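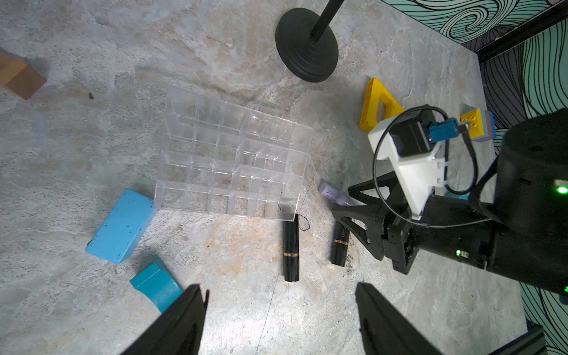
Vonura Spinnaker Sheet, tapered

Anyone who has spent a long downwind leg with a wet, stiff sheet in their hands will know why we are so fond of the Vonura. Valdis Šimkus first brought us a length of it after a season of club racing, mostly to complain that he couldn't find it anywhere else, and after a few evenings trimming with it on our own boat we understood the complaint very well. It is a lovely soft rope – soft enough for bare hands, if you're that sort of sailor – and it runs through the blocks without that stubborn half-twist you get from cheaper line.

The core is a low-stretch braid, and the cover is a slightly fuzzy blended yarn that grips nicely on a winch drum and doesn't go glassy after a month in the sun. We strip the cover back at the sail end to save weight, so that in light air the clew lifts instead of sulking toward the water. The bare part is coated against chafe, and the taper itself is stitched by hand here in Rollville.

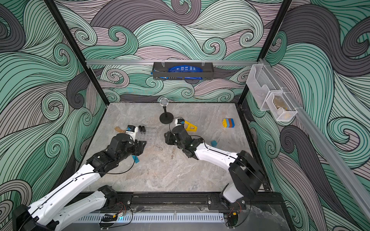
Choosing your length

As a starting point, take twice the length of your boat and add a little for the winch and a comfortable tail. If you fly your kite from a long sprit you'll want more than that, and if you're replacing an old pair, please just lay one of them out on the dock and measure it! It saves everybody a lot of back and forth. We cut to order from 200-foot reels, and each sheet is priced by the foot.

Tell us, too, how much bare core you'd like. Most people are happy with the taper starting well forward of the winch when the sail is eased all the way out, but boats differ, and Baiba Ķēniņš in the loft is glad to talk it through on the phone. She raced small keelboats for years and has strong feelings about tapers.

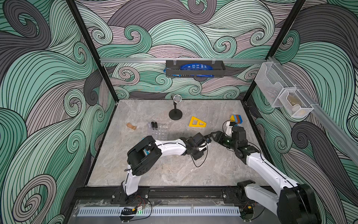

She'll also ask what you have on the other end. We can finish the sheets with a plain whipped end, a soft eye, or a spliced-on snap shackle, and the splice needs a day or two longer to get to you.

Details

Diameters: 1/4, 5/16 and 3/8 inch
Colors: red fleck, blue fleck, solid gray
Sold: singly or as a matched pair
Minimum order: 3 feet of bare core on tapered sheets
Care: rinse in fresh water, hang loosely, keep out of the dryer

Customer note

"We put a pair on in July and they still coil the way they did on the first day. My crew used to fight over the gloves and now they leave them in the bag." – Zarmeena Mughal

Returns

Uncut rope can come back to us unused for a full refund. Tapered and spliced sheets are made for your boat, so please check your measurements before you order, or give the loft a call and we'll happily check them with you.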